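Subject: Re: [grippers] finger pads, Trostura or Hesska?

Funmilayo Adeleke wrote:
> We have both the Trostura and the Hesska pads here and cannot decide.
> Did anyone compare them on the hand-held gripper? I am mostly
> interested in how they hold smooth things, and whether the surface
> wears quickly.

Dear Funmilayo, dear all,

I made this comparison in October, so I can share what I have. We used the hand-held gripper with the black fingers, and I did 24 grasps with each pad on the same parts. The Trostura pad slipped 4 times, the Hesska pad only once.
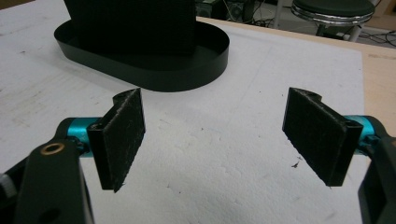
I must add that the Hesska pad is stiffer, and with thin parts I had to close more slowly. Cledwyn Ellis did not like this at all - he prefers the Trostura for small pieces.

About the wear I can say less. After 500 closings both pads had lost a little of their grip, but I did not measure it well. The rough surface also collects dust, so please clean it before each series, otherwise your numbers will drift as mine did on the first day.

Has somebody tried the Boravix pads? I would be glad to hear.

Best regards,
Parvaneh Daneshvar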